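Mango smoothies, and getting the blender clean afterwards

We bought a blender in December, mostly to stop me buying smoothies at the station. A smoothie from the kiosk on platform 2 is the price of a bag of frozen fruit, and I was having one most mornings before work. I didn't sit down and work out what that came to over a year. I didn't want to know.

The blender cost more than I meant to spend. I had a cheap one in the flat in Sakwood which smelt of hot rubber every time it met a banana, and I wasn't going to do that again. The new one has a plain base, a clear jar with a handle and a lid with a bar across the top so you can get hold of it. There is no screen and no set of programmes named after soups. I looked at one in the same shop that did eight different things, and I could only have told you what half of them were for.

I have been making mango smoothies with it since then, with a few weeks off when I had a cold and couldn't taste anything. I've had a few people ask how I do them, so I am writing it down. It is not much of a recipe.

Fresh mango is nicer, but only if you get a good one, and at this time of year I mostly don't. The ones from the supermarket are either hard or stringy. There is a greengrocer on Clarance Road that sells them by the box when they are in season, and those are worth the walk. You can smell them from the door. I buy a box, we eat what we can, and the rest gets cut up for the freezer.

To cut one up I stand it on its end and slice down either side of the stone, as near to it as I can. Then I score the flesh in squares, turn the skin inside out and cut the pieces off with a small knife. Whatever is left round the stone I eat over the sink. I used to peel them first with a potato peeler and I don't recommend it. They get very slippery and I have a scar on my thumb from one.

The pieces go on a tray with a bit of space between them and into the freezer until they are hard, then into a bag. If you put them straight into the bag they freeze in one lump and you end up hitting it with a rolling pin.

For one large glass I use:

300 g mango, in chunks
half a banana
a big spoonful of plain yoghurt
milk, enough to come most of the way up the fruit
a squeeze of lime

If the mango is frozen I weigh it into a bowl and leave it out while I have a shower. It doesn't need to thaw all the way. It just needs to lose the hard edge, or the chunks ride round on top and the blades spin underneath in milk. If it is fresh I put a few ice cubes in, though it is never as thick.

I get everything out on the table before I start now. The worktop by the socket is only as deep as a chopping board, and I once knocked a full jar off it with my elbow reaching for the lime. That was a yellow floor, a yellow cupboard door and a very interested cat. The table has room to put the lid down flat without it rolling off, and you can see what you have got and what you've forgotten.

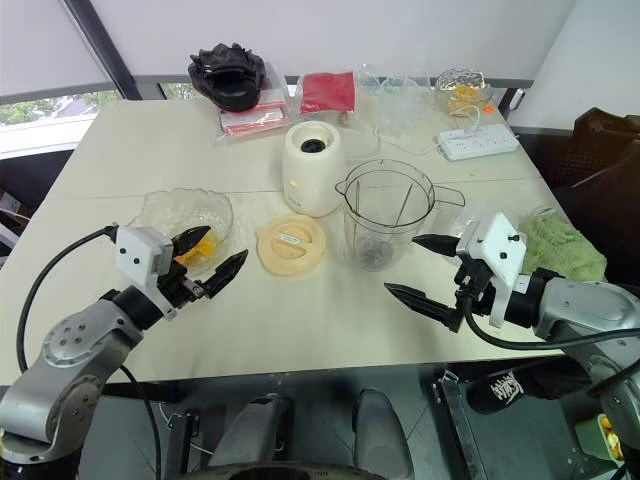
My sister read a draft of this and told me I had the order wrong, that the milk should go in before any fruit at all, and that anyone putting mango in first deserved to be poking at it with a spoon handle. She has had a blender a lot longer than me. I tried it her way and I will admit it is better. The liquid gets under the blades and pulls the fruit down, and I hardly have to stop and stir. So: milk, yoghurt, banana, mango, lime, lid.

I do stop once, whatever order it has gone in. I give it a short burst, turn it off, take the lid off and push down anything that is stuck to the sides. Then the lid goes back on and it runs until the noise changes. You can hear it go from a rattle to a sort of hum, and it is done a few seconds after that. Turn it off at the wall before you put a spoon in there. I shouldn't have to say that but I have seen my sister do otherwise.

I keep a hand on the lid as well. It fits tightly enough, but I had the old one come off once and I don't trust any of them now.

I don't add sugar. If the mango is a bit sour I use the whole banana. I tried honey but it sinks to the bottom and stays there. I've also tried spinach, which turns the whole thing the colour of a pond and tastes of very little, so if you want your greens that way it does work. Oats are all right but you need to drink it straight away. I left one in the fridge until lunchtime and it had to be eaten with a fork.

Ginger is good. A small piece, grated, with more lime and no yoghurt. That is what I had when I was ill and it was the only thing I could get any flavour from.

Now the cleaning, which is what put me off blenders for years.

The jar has to be rinsed at once. I mean before you drink the smoothie. Mango dries on like varnish and gets into the corner where the blades meet the bottom, and once it has set there you will be at it with a bottle brush. I pour the smoothie out, half fill the jar with warm water, add one drop of washing-up liquid, put it back on the base and run it for a few seconds. Then I tip that away and rinse it twice. One drop is enough. The first time I used a proper squirt, and the foam came up past the lid and down the side.

After that it stands upside down on the rack. I don't dry it with a cloth, as the blades catch the threads and then you have threads in your breakfast. If it is still wet inside by the evening I turn it up the other way and leave the lid off overnight. The lid never goes back on a damp jar. I did that before we went to my parents' for a long weekend and it smelt like a pond when we got home, with no spinach involved.

The lid itself gets washed in the bowl with everything else. Look on the underside, round the rim. There is always a bit of pulp round there. On the old Beleck blender there was a rubber ring which came out for washing, and it was supposed to go back in one way up. I could never remember which, and it leaked if you got it wrong.

The base just gets wiped. Unplug it first and use a cloth you have wrung out well. Milk gets down round the part the jar sits on and goes sour there, so lift the jar off and wipe that each time, even when it looks clean. I forgot for a week in January and spent a long time blaming the bin.

As for where it lives, I have gone back and forth. We haven't the height under the wall cupboards to leave the jar on the base, so for a while it was in the bottom cupboard behind the saucepans, and I used it far less. I had to kneel down to get it out, and at half past six in the morning I won't kneel for fruit. Now the base sits at the end of the worktop next to the bread bin with the jar beside it, and the lid lies on top of the bread bin. It isn't tidy, but it gets used.

The instructions are in the drawer with the takeaway menus. I read them once. They say not to fill the jar above the line and not to run it for too long without a rest, and the rest is the same warning in a lot of languages.

A few things I have used it for besides smoothies. Soup is fine, but let it cool first or the steam will try to lift the lid. Pancake batter is very good and you can pour it straight from the jar into the pan. Breadcrumbs work if the bread is properly stale. Hummus was not a success. It was too thick, and I used more oil getting it to move than I would like to say. My neighbour has a food processor and I have gone back to borrowing that.

I am on the last bag of mango now, and the boxes won't be in on Clarance Road for a while yet. I've got frozen peaches for when it runs out. They are paler and not as sweet, and I think they will want the whole banana and perhaps some of the ginger. If anyone has done peaches with something other than banana, put it in the comments. We are getting through a lot of bananas.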